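January 28, 2019

Linseed paint, third batch for the small cabinet. Mixed in the morning with Dalia Baranauskienė. We used the Paju oil again, and the chalk from the open bag. Total weight before grinding was 923 g, after cleaning the muller and the plate we had less, but I forgot to write how much. Please, next time weigh the jar first!

Binder to pigment is the same as in batch two. I added 9 g more of the green earth and the paste became too stiff, so Dalia thinned it with a spoon of oil. Now it goes from the knife slowly, like cold honey.

Test boards: one on pine, one on birch. The pine board was sanded only with the old paper, so do not compare the two for gloss. Both are on the upper shelf, left side, with the date on the back. Room humidity looked high to me -- the meter said 87, but I do not trust this meter.

The old Bodum press is now only for straining oil. I put tape on it. No coffee, please.

Still open is the color of the doors. Mollidden green is too gray on the card, and the Sakon one is nearly blue when the lamp is on. I would like to go darker, to the green of the two fingertip pieces in the photo, and leave the top white. The brass-colored ring set in the green also looks right to me, so I will ask the price of round brass knobs in a similar tone. Dalia prefers black iron. We decide when the boards are dry.

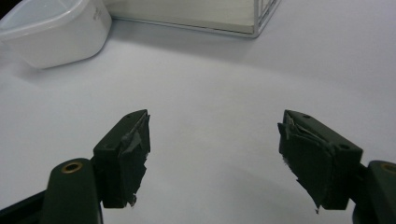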